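Camell Bet Tracker Review: A Decent Ledger With a Weak Import Tool

By Anikó Halász

Camell is a paid app for keeping a record of your sports bets. It does not take wagers or give picks. You enter the stake, the odds and the result, or you let it pull them from your sportsbook accounts, and it tells you where your money went. I used the full version for three months, mostly on baseball totals and a few tennis futures.

A year of the full version costs $60. There is a free version that stops adding new bets after you reach the monthly limit, and I reached it quickly in July.

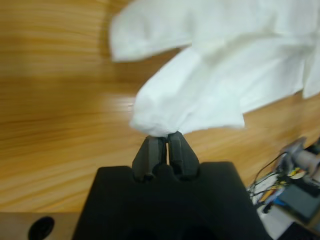 Entering bets

Manual entry is the best part. The form takes American or decimal odds, remembers your usual stake, and lets you tag a bet before you save it. A straight bet takes a few seconds. Parlays are slower. Each leg has its own screen, and if you back out to fix the second leg, the third one is cleared.

Automatic import is listed for 17 sportsbooks. I connected two of mine. One worked well and updated overnight. The other brought in every bonus bet as if it were cash, so my losses looked larger than they were until I went through and corrected the entries by hand. Support answered my email and said a fix was planned. It had not arrived by the time I finished.

Reports

The reports page shows profit by sport, by bet type and by book. You can also sort by time of day, and I got more out of that than I expected. My bets placed after 11 p.m. lost more than everything else put together, and I have stopped making them.

Closing line comparison is included, but only for main markets. Player props show a dash in that column. If props are most of what you bet, look at Voltdale, which has fewer charts but better coverage there.

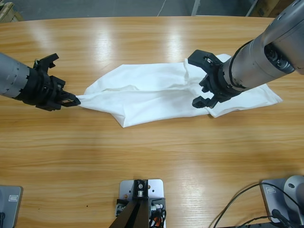
Paweena Chantharasri writes that she switched from Voltdale to Camell last season and would not go back, mainly for the year-end export. It gave her wins and losses on separate lines, and her tax preparer used the file as it was. She does agree about the parlay screen, and says she now types parlays in as single bets with a note.

I tried the export after reading that. It opens cleanly in a spreadsheet. The dates follow the day the bet was settled, though, so check any futures that run over the new year.

Limits and reminders

You can set a weekly loss limit. The app warns you when you pass it, but it cannot block anything at the sportsbook, and the warning is a small yellow bar that is easy to swipe away. I would like a version that stays put.
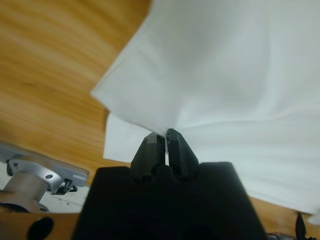 White cloth and wooden tabletop

Should you pay for it?

If you bet at one book a few times a month, the free version or a plain spreadsheet will do. If you use several books and want one record at tax time, the full version is worth the price, provided you check the imports every week. Bonus bets especially.

Rating: 3 out of 5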